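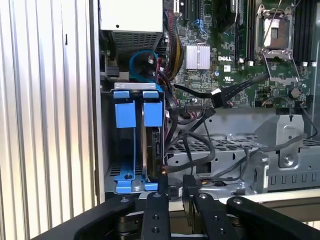 Alte Rechner, neues Leben: Praritz öffnet die Schrauberwerkstatt

Stokow, 18. November 2023. Ich bin Bernadette Doherty, ich leite die Werkstatt bei Praritz, und ich freue mich gerade wie ein Kind: Ab heute dürfen bei uns alle mitschrauben! Bisher haben wir gebrauchte Workstations hinter verschlossener Tür aufgearbeitet, jetzt rücken wir die Tische zusammen und machen Platz für Leute, die immer schon wissen wollten, was in so einer Kiste steckt.

565 Geräte sind in diesem Jahr bei uns gelandet, 213 davon laufen schon wieder und stehen in Schulen und Vereinen. Der Rest wartet. Manchmal fehlt nur der Prozessor, manchmal ist das Netzteil hinüber, und manchmal suchen wir einen ganzen Nachmittag lang (ja, wirklich!) nach einem Wackelkontakt.

Besonders mag ich die Dell-Boards. Wenn der Sockel leer ist und der Haltehebel offen steht, kommt man wunderbar überall heran — Speicherbänke, Steckplätze, der kleine Kühlkörper neben dem Schriftzug. Für den Einstieg gibt es kaum etwas Besseres.
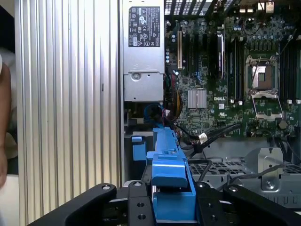 So könnt ihr mitmachen

Die Abende dauern zwei Stunden, wir haben Platz für bis zu 40 Leute. Werkzeug liegt bereit, Vorkenntnisse braucht ihr keine. Meine Kollegin Aisling Ó Néill zeigt euch, wie man Kabel sauber verlegt und einen Prozessor einsetzt, ohne dass ein Pin verbiegt. Sie hat eine Engelsgeduld, ich eher nicht — dafür koche ich den Kaffee.

Ersatzteile kommen von der Firma Ó Gríofa, und im März fahren wir mit einer ersten Ladung fertiger Rechner nach Plivthorpe. Wer bis dahin einen selbst aufgebaut hat, darf gern mit!

Anmeldung und Presseanfragen bitte direkt an mich in der Werkstatt Praritz in Stokow. Fototermine machen wir nach Absprache möglich.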